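Reusable Cups in the Grallport Campus Cafeteria
Student project report, Dec 9, 2019

1. Background
The cafeteria in the Riedl building sells coffee in paper cups with a plastic lining. The cups can't go in the paper recycling, so they end up in general waste. Our group wanted to find out whether students would switch to a reusable cup if they paid a deposit and could return it at any counter.

2. Method
We handed out a one-page survey at lunch on 9 days and got 80 completed forms back. We also talked with the kitchen staff about washing and storage. The survey asked how often people buy coffee, whether they own a travel mug and what deposit they would accept.
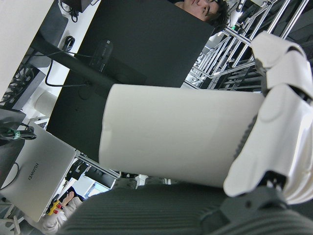
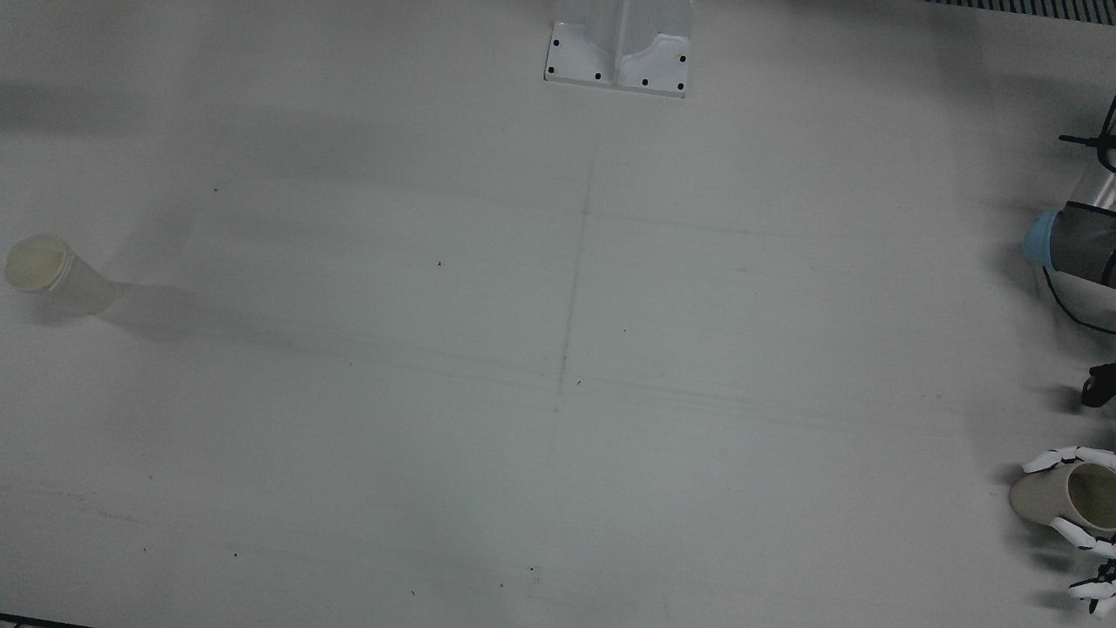 3. Results
Of the 80 people who answered, 50 said they would use a deposit cup at least once a week. Most already owned a travel mug but left it at home - the usual reason was that it leaked in a bag or was a pain to wash. People who buy coffee every day were the most willing to pay a deposit.

The kitchen staff were less sure. The dishwasher is already full after lunch, and there is no free shelf near the register.

4. Problems
We only asked people who were already in the cafeteria, so students who buy coffee at the Cerkier kiosk are missing. Question 5 was badly worded and we left it out of the results.

5. Next steps
We suggest a small trial in January at the main counter only, with returns collected in a crate by the exit. The kitchen wants the cups washed in the morning, before the lunch dishes come in.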